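Household Operations 1
Unit 4 handout: Dishwashing by hand at a two-basin sink
Instructor: Annatjie Zulu
April 2024

Read this before the practical. The reading from last unit (detergents and water hardness) is assumed.

4.1 Assigning the basins

With two basins, one is for washing and one is for rinsing. Decide which before you run any water and keep to it for the whole load. In the training kitchen we rinse on the left, under the rack, and wash on the right. If you are left-handed and want to swap, tell your partner first.

A rack that rests across the basin rim drains straight into the sink. It leaves the counter free, but it also covers part of the basin. Large pots have to be rinsed before the rack goes on, or the rack has to be lifted off for them. Most of you forgot this in the July session and had to unload a full rack to rinse one stockpot.

4.2 Order of washing

Scrape everything into the bin first. Then wash in this order:
Glasses
Cups and mugs
Flatware
Plates and bowls
Serving dishes
Pots and pans

Change the water when the suds are gone or when you can see grease on the surface. Do not top up dirty water with more detergent.

4.3 Cups

Cups are the item most often marked down in the practical. Tea and coffee leave a ring below the rim and a stain at the bottom, and a quick wipe misses both. Use the bottle brush, go around the inside, then do the handle, including the part where it joins the body.

To empty a cup, tilt it low over the basin. Pouring from high up splashes the counter and the faucet. Rinse the inside, tip it out, rinse the outside, tip it again, then set it upside down on the rack at a slight angle.

4.4 The surrounding counter

Food that is staying out, such as a fruit bowl or a covered plate, should be moved back from the sink before you start. Wipe the counter from the far side toward the basin. Dry the front edge last.

4.5 Strainer and drain

Empty the strainer after each load. Rinse it on both sides and put it back before you run any more water. Wipe down the basin walls with the grain of the steel. No scouring powder on steel or on the counter.

4.6 For the practical

Each pair washes one load of 36 pieces. Anouk Lambrechts will check the racks. Bring your own apron and a dry towel. Gloves are in the drawer, and the Bresico brushes are to be hung up afterward, bristles down.

Written work: one page on how you would set up the same load at a single-basin sink. Hand it in at the start of Unit 5.

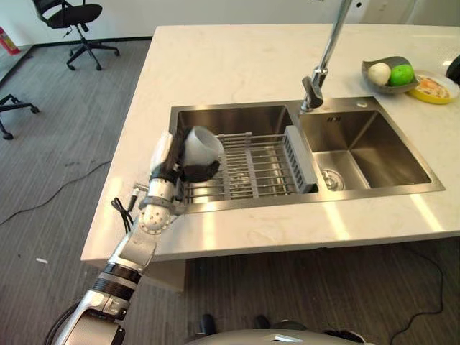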